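Subject: Re: [laundry-and-linens] Cold wash for everything? (long)
Date: Sunday, May 20, 2018

A washboard sink with a scrub brush still does plenty of work, whatever the detergent ads say.
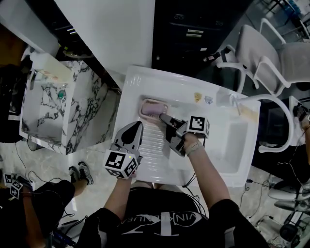 1. THE CLAIM

On the list, a member in Trollow wrote:

> We switched the whole house to cold in January and I am never going
> back. Takska says their powder does the same job cold as hot, and
> the leaflet has a chart to prove it. Whites, towels, sheets, all of
> it. I have stopped pretreating collars too, the enzymes take care
> of that. Anybody still running hot is paying to heat water for
> no reason. A box does 40 loads.

I read the leaflet. The chart has two bars and no scale. One is labeled "ordinary powder" and the other is Takska's, and the second bar is taller. Taller what? It doesn't say how dirty the cloth was, what the stain was, or how cold "cold" is. My tap in January is a very different thing from my tap in August, and I doubt Trollow is much warmer.

2. WHAT I TRIED

Same powder, same machine, 3 weeks of ordinary laundry. T-shirts and jeans were fine cold. I'll give you that, and I was washing those cold before anyone sold me a special box for it. Dish towels were not fine. They looked clean and smelled like a pan by the second day on the hook. Pillowcases came out with the same yellow patch they went in with. I ran them again hot with the cheap stuff from the Curholm store and most of it was gone.

That's one house with hard water, so don't quote me as science. But it's more than the chart gives you.

3. COLLARS

> I have stopped pretreating collars too

Then look at them in daylight. Enzymes need time, and a quick cycle doesn't give them much. Bar soap, a brush, 2 minutes on each side, leave it sitting while you sort the rest. Go easy on anything knit, it pills. I've heard the Beyene stick praised here more than once and I can't tell it apart from bar soap except at the register.

4. "FOR NO REASON"

I'd like to see somebody's bill before and after. Ours has the dryer, the fridge and the water heater all mixed together, and I suspect yours does too. The 40 loads are also measured with the small line in the scoop, which is meant for lightly soiled clothes. Fill it to the line for towels and see how far the box goes.

If the person in Trollow still has towels from before the switch that never went through the new routine, I'd be curious how the two piles smell side by side. Please trim the quotes when you reply, the digest cuts off long messages and I missed the end of the last bleach thread.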